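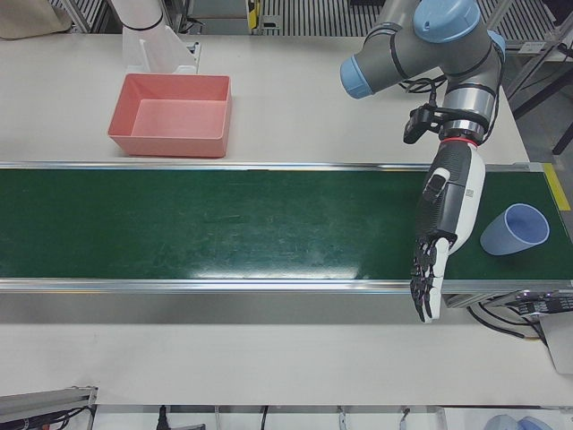
Bench picking, part 2: getting the Trosten hand to take a cup off the belt. Part 1 covered wiring, so go back if your Granuvton controller still won't talk to both arms. Use a cheap plastic cup, light so it does no harm, and lay it on its side on the belt, pink bin behind the far rail. Belt STOPPED for all of this.

What you need
Belt, arm, hand, one cup, one bin
Masking tape
Bullden jog software, version 2 or later

1. Set the safe height
Jog down slowly till the fingertips nearly touch the belt, then back up a bit and save. Mine saved as 86. Yours wont match.

2. Line up the open hand
Bring it in beside the cup, fingers open and pointing down. Mind the near rail – fingers that hang past it will catch if you drop any lower. Tape a mark on the rail so the cup goes back to the same spot.

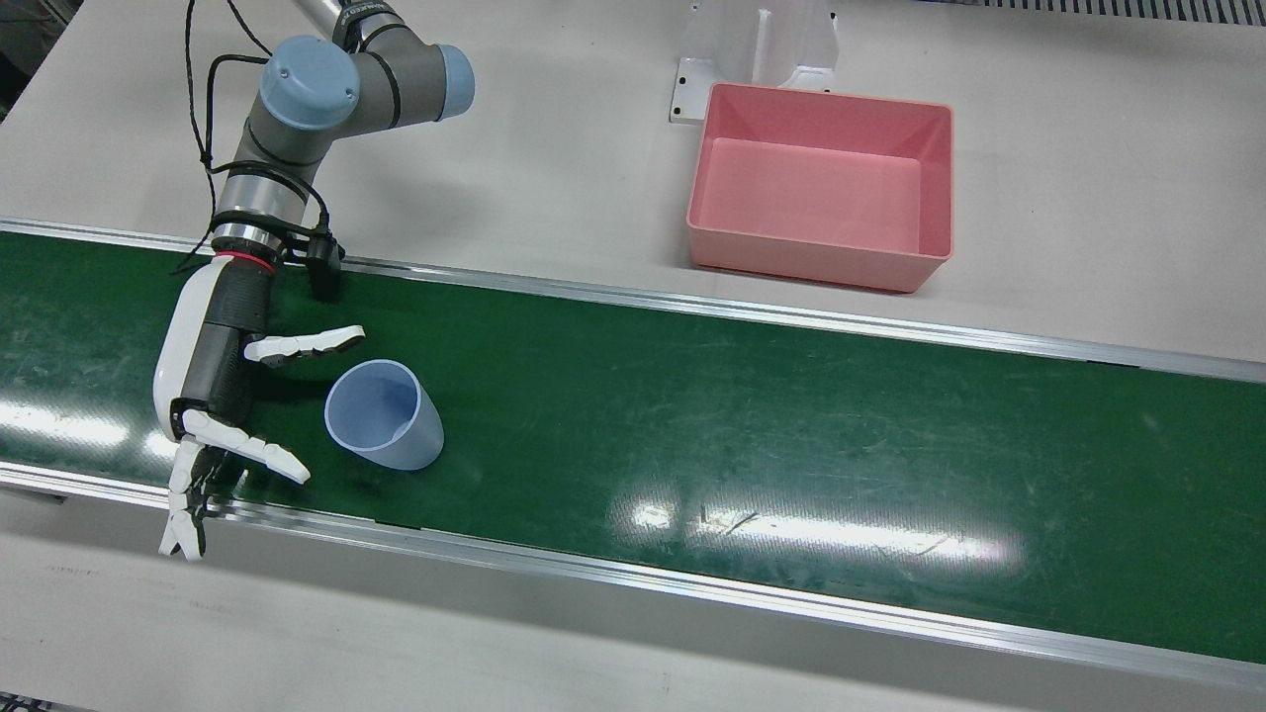

3. Close and lift
Slow close first. Grip limit around 2000 on my shared workshop setup, less if the cup creases. Lift straight up, then over to the bin, then open. Save each point seperately.

4. Run it again
Same spot, belt still off. Then turn the cup round and try that way too. Moving belt is part 3.

Updated 31/08/2023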